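Notes on the block stacker, February

I spent most of this month on the grasp code again. The plan had been to work on the stacking planner, but the planner kept getting bad input and I gave up pretending it was the planner's fault.

Some background for people who haven't read the earlier posts. Ernar is the control stack I run on my two-arm table. It has a perception node, a planner called Jurnier, and a thin layer underneath that turns waypoints into joint commands. Perception gives the planner a list of bricks with a pose and a size class for each. Jurnier picks an order, asks for grasps, and checks the paths.

The size class is where it kept going wrong. My segmentation model was trained on bricks on a plain surface, and the table has a printed cover full of line drawings. Thick black outlines look a lot like brick edges to a small network. Flower petals came back as 2x2 bricks with fairly high confidence. Once the planner had a phantom brick in its list, it would route around it, or worse, choose it first.

I could have changed the cover. I decided to leave it, as I want the thing to work on surfaces I didn't pick.

So I labeled more data. The new set has 2,423 crops from the wrist camera, taken at different heights and with the gripper both open and closed. Closed matters more than I expected. A held brick fills a good part of the view, and the old model had hardly seen that case, so it would report the held brick as another brick on the table and the planner would try to avoid its own payload.
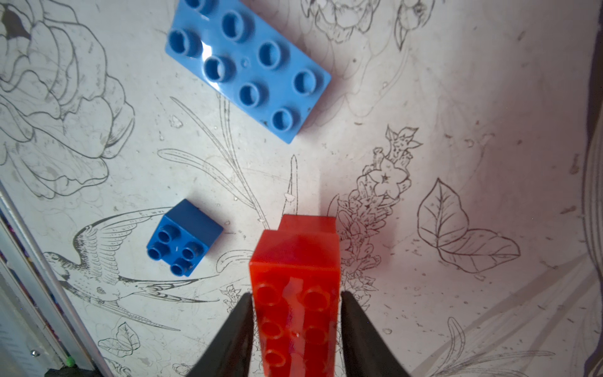
Toàn Phùng wrote in under the last post to say that masking out the held brick was the wrong fix, and that I should keep detecting it and use the result to correct the grasp offset. If the brick has shifted by a few millimeters between the fingers, the placement will be off by the same amount, and no planner is going to notice.

I think that's right, and it's what I ended up doing. The held brick now gets its own label. When the fingers close, perception fits the stud pattern on whatever face is visible and publishes a correction between the tool frame and the brick frame. If it can see at least four studs the fit is usually good. With fewer than that it falls back to the brick outline, and the uncertainty goes up. Jurnier reads the uncertainty and slows the last part of the descent if it's above the threshold.

The fit runs on the CPU and takes 80 ms, which is fine for a check done once per grasp. I tried running it continuously and it starved the logger, so that's off for now.

Two smaller changes while I was in there. The color classifier used to take the mean color over the mask, and glossy plastic threw that off badly. It now drops the brightest pixels first and takes the median of what's left. Also, the planner log writes one line per rejected grasp with the reason, where before it only wrote the count. I should have done that a year ago.

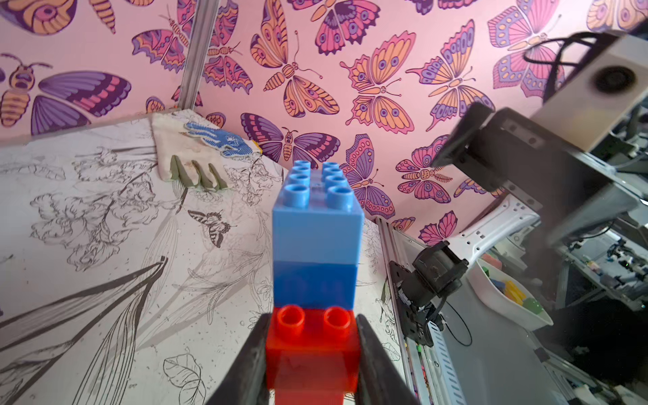
Tall stacks are the next problem. Jurnier treats a held object as a single box attached to the tool, and I had hard-coded the size of that box when the arm only ever carried one brick. Gripping the bottom block of a stack of three, with two blue ones on top of the red, means the part that can hit something is well above the fingers. The collision model has to grow with the stack, and so does the list of what belongs to it. I've replaced the box with a small tree where each brick is a child of the one under it. Moving the root moves everything.

The tree also made the second arm easier to handle. Each arm used to publish its own idea of what it was holding, and during a handover both of them claimed the brick, or neither did. Now there is one tree and an arm can only own a root. I ran some 600 handovers in simulation overnight and 13 of them ended with the tree in a bad state. All the ones I've opened so far come from the same race, where the release message arrives before the second gripper has confirmed its force reading. I have a fix on a branch but haven't merged it.

I also looked at swapping my path checker for Sastine. It's faster on the cases I tried, but it wants the whole world as one mesh and I'd have to rebuild that every time a brick moves. I'll come back to it if the current checker gets too slow with the bigger trees.

Still on the list: handover race, retraining with the stacks included, and a proper config file for the thresholds, which are currently spread over four source files.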